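Felted wool garland – glue or thread?

tolentino_knits
Starting my December garland early this year. I have 77 felt balls from Posterville, the smaller ones, and last year's fell apart on the mantel because I used hot glue on the cord. Would you thread them with a needle or try a different glue? I also want to put stars between them, cut from an old sweater.

Trillik
Thread. Use a long darning needle and waxed cotton. Grip the needle with pliers when it sticks.

gimance77
I disagree. I have glued mine with fabric glue for years and never lost one. Let it dry overnight before you hang it. Threading leaves them sliding to the middle.

Trillik
They only slide if the cord is too thin. Knot on each side of the ball if it bothers you.

Lilibeth Aquino
Knotting all 77 would drive me up the wall. I knot every third one. For the stars, full the sweater first in a hot wash or the edges will fray.

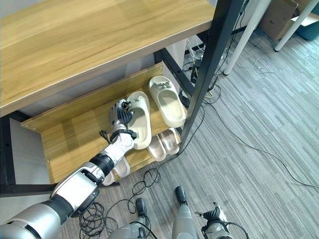
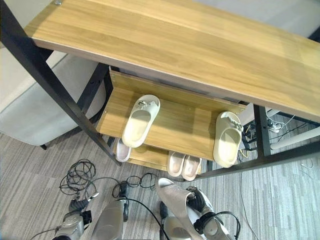
Back to the garland – what fiber is the sweater? If the label says superwash it won't felt at all, no matter how hot you run the machine.

tolentino_knits
Label is gone. It feels like wool but it's been through the machine before and came out the same size.

Tracey Horrocks
Then it's probably superwash or a blend. Cut a scrap from the hem, wash it hot with a pair of jeans and see. If nothing happens, buy felt sheets. I paid for a pack of 3 and cut all my stars from it.

gimance77
Sheets are stiff and look like a school project. I'd leave the stars out.

Tracey Horrocks
Depends on the sheets. The wool ones are fine, the acrylic ones pill.

tolentino_knits
Washed a scrap this afternoon. No change, so sheets it is. I'm going with thread, a knot every third ball. Does anyone know how much cord to allow for the knots?

Lilibeth Aquino
I'd cut it half as long again as the finished garland, and leave a tail at both ends for the loops.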